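# Chapter 7: Friction and Grip

Push a heavy box across a floor and two things happen. At first the box does not move at all, however steadily you lean on it. Then it gives way, and from that moment it takes less effort to keep it going than it took to start it. This chapter deals with the force responsible for both. 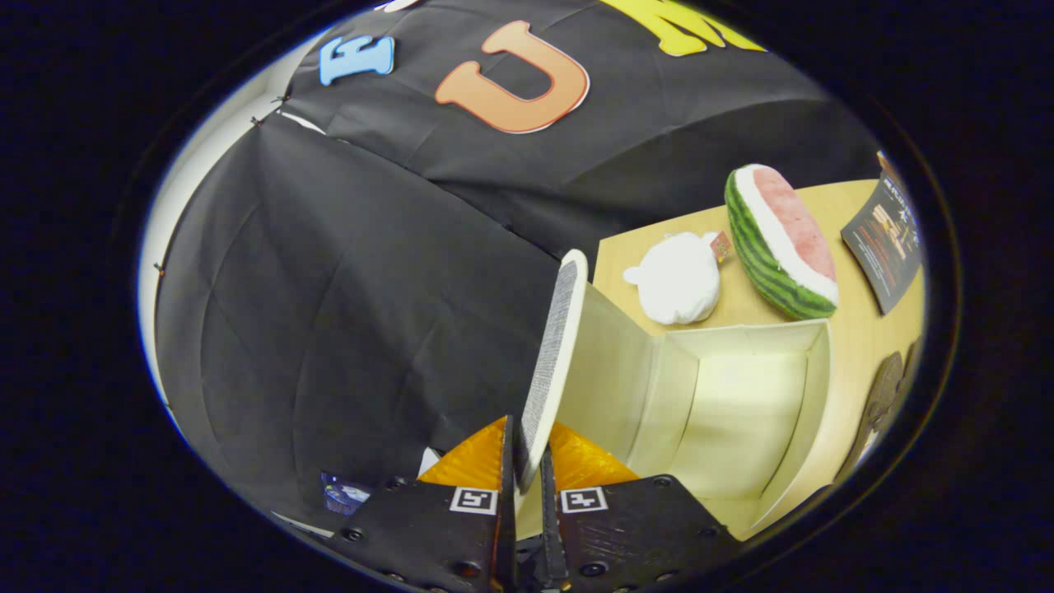 ## 7.1 What you should already know

You will need the work on forces from Chapter 4, in particular how to draw a free-body diagram and how to find the resultant of two forces at right angles. You should be able to use the newton as a unit and to convert a mass in kilograms to a weight in newtons. If you are unsure of any of this, work through the review questions at the end of Chapter 4 before going on.

## 7.2 Two surfaces in contact

When two solid surfaces touch, each pushes on the other. The part of this push at right angles to the surfaces is called the **normal force**. The part that acts along the surfaces is **friction**. Friction always acts in the direction that opposes sliding, or the tendency to slide.

Even a surface that feels smooth is rough when seen closely enough. Two blocks of polished steel meet only at their highest points, and the true area of contact is a small fraction of the area you would measure with a ruler. Pressing the blocks together flattens these points slightly, and the true area of contact grows. This is why friction increases with the normal force.

A book held between two flat hands shows the same thing. Its weight acts downwards. The hands push inwards, and friction at each palm acts upwards. If the hands relax, the normal force falls, the greatest possible friction falls with it, and the book slips.

## 7.3 Static and sliding friction

Friction between surfaces that are not moving over each other is called **static friction**. It has no single value. It takes whatever value is needed to prevent sliding, up to a limit. Once that limit is passed the surfaces slide, and the force is then called **sliding friction**.

For most pairs of dry surfaces the limit is proportional to the normal force:

*F* = μ*N*

Here *F* is the greatest static friction, *N* is the normal force and μ (the Greek letter mu) is the coefficient of static friction. The coefficient has no unit. It depends on both surfaces, so it makes no sense to speak of the coefficient of rubber alone.

**Worked example.** A crate in the goods yard at Prargate rests on a level concrete floor. The normal force on it is 3000 N and the coefficient of static friction is 0.4. Find the smallest horizontal force that will bring it to the point of sliding.

*F* = μ*N* = 0.4 × 3000 N = 1200 N

A push of 100 N will not move the crate. The friction in that case is 100 N, and not 1200 N. Many students lose marks by using the limiting value when the object is at rest and well short of slipping.

## 7.4 When friction is wanted

Friction is often treated as a nuisance, and in bearings and hinges it is. Walking, braking, writing with a pencil and tying a knot all depend on it. A nail stays in a plank by friction along its sides. A car turning a corner is kept on its curved path by static friction between the tyres and the road, and wet leaves or ice can reduce this sharply.

Section 7.5 looks at slopes, and Section 7.6 at the effect of oil and water between surfaces. The practical at the end of the chapter uses a wooden block, a set of slotted masses and a newton meter. Read the method on page 161 before you collect your apparatus, and draw up your results table first.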